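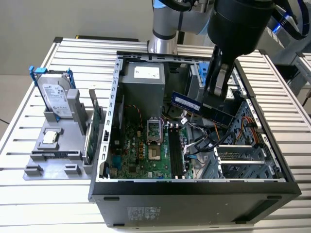
Stick 332 was the one that broke me.

I should say up front that I liked the arm. I really did! Valentyna called it Gilta, after the job code on the purchase order, and by May we all did. It would dip into an open tower, set a memory stick over the slots, push, wait for the click, and let go. Eight seconds, give or take nothing. I'd stand there with my coffee and feel sort of proud, like I'd raised it.

Then the Mosoti people called. They run the school computers up the valley and they'd bought a batch of our rebuilt towers, and Josphat Gachanja was on the phone to me before I had my coat off.

"Four of them won't start," he said. "They just beep at me."

"Did you try pushing the memory down?"

"I pushed the memory down. Now they start. Why am I pushing the memory down?"

Fair question. I told him I'd call back, which I did, two days later, with a worse answer than he wanted.

You have to understand how the click worked. The arm felt for it. It pressed until the force jumped and then dropped off, and the drop meant the latch had closed, and the log said SEATED in capital letters. We had 3,000 of those in the log. I scrolled through them that night with my shoes off and my feet up on the rung of the bench. SEATED, SEATED, SEATED. I have never trusted a word less.

Mwangi thought it was the slots (old boards, tired latches, he'd been saying so since winter). Valentyna thought it was me. She didn't say it was me, she said "whoever changed the grip height," and there was only one of us who had changed the grip height.

So I stayed. I put a board in the tower, cranked the speed down to a crawl and got my face as close as the light curtain would let me. First stick, fine. Second stick, fine. I ate a sandwich. Somewhere past ten at night I got to 332, a blue one, and I heard it click, and I saw the far end of the stick sitting up out of the slot like a kid who doesn't want to go to bed.

The click was the fingers. The pads had worn slick, and when the arm pushed hard enough the stick snapped up a hair between them. Force jumps, force drops. SEATED.

And then I did the dumb thing. I was so happy! I leaned right in to push the corner down with my thumb, and I'd muted the curtain an hour before to get a better look and clean forgotten. The arm was still in its cycle. It came back for the second press, slow as honey, and pinned my thumb against the edge of the case, and went on pressing, waiting politely for the click.

I hit the stop with my elbow. I don't know how long it was. The log says two seconds and I've told you what I think of the log.

Valentyna found me in the morning with a bag of frozen peas on my hand and new pads on the gripper, put on crooked because I'd done them left-handed. She looked at the mute switch. She looked at the peas.

"Did it click?" she said.

"Twice," I said, and went to call Josphat.

Last updated: May

Contact Neema Sang | © Neema Sang, all rights reserved | Back to top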